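Forum Haushalt & Wohnen > Textilien > Waschen, Färben, Retten

Thema: Bunt gestreifte Tagesdecke, Stickerei blutet aus?

flusensieb_63
Guten Abend in die Runde,
ich lese seit Jahren still mit und habe mich heute angemeldet, weil ich kurz davor bin, eine Dummheit zu machen, und die wollte ich vorher wenigstens öffentlich ankündigen. 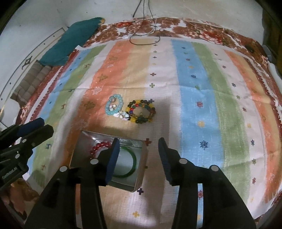
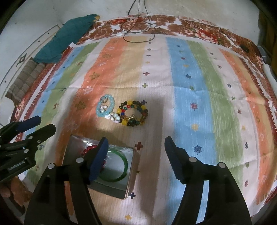
Meine Frage dreht sich ums Waschen, genauer um die Angst davor. Die Decke kommt vom Flohmarkt in Cirnen, ein Etikett gibt es nicht, die Verkäuferin sagte »ist Baumwolle oder so«, und mit dem »oder so« lebe ich jetzt. Die Streifen selbst halte ich für harmlos. Sorgen machen mir die kleinen Kreuze und Sterne, vor allem die roten und die lila, die ja teils ziemlich nah an den hellen Streifen sitzen. Meine Schwiegermutter plädiert für 60 Grad, »sonst kann man es auch lassen«. Ich neige zum Lassen, aber das Ding riecht nach Keller. Was tun?

Mangelware
Willkommen! Erst mal Farbtest, alles andere ist Glücksspiel. Weißes Tuch anfeuchten, mit etwas Feinwaschmittel auf eins der roten Motive drücken, eine Minute warten, gucken. Wird das Tuch rosa, weißt du Bescheid. Und zwar von der Rückseite aus, dort sitzt das meiste Garn.

kernseife_ole
60 Grad und fertig. Meine Oma hat alles gekocht.

Mangelware
Deine Oma hatte auch ausschließlich weiße Wäsche, Ole. Hinterher jedenfalls.

kernseife_ole
Sie war zartrosa und hat niemanden gestört.

Webkante
Farbtest ja, aber bitte nicht nur an Rot. Lila ist der heimliche Verbrecher. Ich hatte mal ein Tischtuch, da hielt das Rot wie eine Eins, und das Lila ist in alle Himmelsrichtungen ausgewandert. Also jede Garnfarbe einzeln testen, auch Gelb und Grün. Dauert eine halbe Stunde, man kann dabei Radio hören.

Den Geruch würde ich ohnehin erst mal mit Lüften angehen. Ein paar Tage raus, Schatten, Wind. Bei uns im Juni eine Woche auf dem Balkon gehangen, danach war der Dachboden raus und der Grill vom Nachbarn drin.

flusensieb_63
Danke! Balkon habe ich, grillende Nachbarn leider auch. Was ist mit Essig? Überall liest man, Essig fixiere die Farbe.

Webkante
Überall liest man das, ja. Bei Baumwolle bringt es dir nichts. Was lose auf der Faser sitzt, geht runter, ob mit Essig oder ohne, dann riecht es halt nach Salat.

kernseife_ole
Widerspruch. Ich nehme seit dreißig Jahren Essig und mir ist noch nie etwas ausgeblutet.

Mangelware
Weil du es vorher bei 60 Grad komplett ausgewaschen hast. Da ist nichts mehr zum Bluten.

Rathjenkundin
Ich werfe mal Farbfangtücher in die Runde. Die von Plorkis sind teuer und taugen was, die von Allulura sind billig und sehen danach so sauber aus, dass ich ihnen nicht traue. Zwei Stück rein, Trommel höchstens halb voll, 30 Grad, viel Wasser. Schleudern würde ich bei Handarbeit wenig, auf keinen Fall 3000, falls deine Maschine so etwas überhaupt anbietet.

Mangelware
3000 Umdrehungen? Wo wohnst du, im Kernforschungszentrum?

Rathjenkundin
Tippfehler. Ich meinte 2000. Nein, auch Quatsch. Stell sie auf das Niedrigste, was sie kann.

kernseife_ole
Farbfangtücher sind Geldmacherei. Ein altes Unterhemd tut es auch.

Webkante
Da gebe ich Ole ausnahmsweise halb recht, bitte im Kalender anstreichen. Ich würde aber gar nicht in die Maschine. Badewanne, kühles Wasser, Feinwaschmittel, bewegen, nie einweichen lassen. Einweichen ist der Fehler, den alle machen, man geht »kurz« telefonieren und kommt zu einem Batikprojekt zurück. Danach ausdrücken, flach auf Handtücher, und beim Trocknen nichts übereinanderfalten. Nass auf nass färbt am liebsten ab.

Rathjenkundin
Hast du mal eine nasse Tagesdecke aus der Badewanne gehoben? Das ist ein toter Seehund.

Webkante
Mehrfach. Man wird stärker.

Mangelware
Notfalls in die Reinigung. Rathjen hier im Ort macht so was ordentlich, die haben bei mir für eine bestickte Decke 100 Euro aufgerufen. Habe dann sehr schnell Handwäsche gelernt.

flusensieb_63
Zwischenstand: Farbtest gemacht, sechs Läppchen, Radio lief. Gelb nichts, Grün nichts, Blau nichts, Rot ein Hauch. Lila, meine Damen und Herren, sieht aus wie Rotkohl. Die Schwiegermutter sagt, das sei normal und gehe bei 60 Grad raus. Wohin, sagt sie nicht.

Webkante
Ich sag's ungern.

kernseife_ole
Einfach die lila Kreuze raustrennen, waschen, neu sticken.

Mangelware
Das ist der erste vernünftige Vorschlag von dir in 967 Beiträgen, und er ist trotzdem wahnsinnig.

flusensieb_63
Ich kann nicht sticken. Ich lüfte jetzt erst mal und melde mich, wenn der Keller raus ist. Oder der Grill drin.

Rathjenkundin
Leg ein Stück Kernseife dazwischen, in Papier gewickelt. Hilft gegen Muff.

kernseife_ole
Na also.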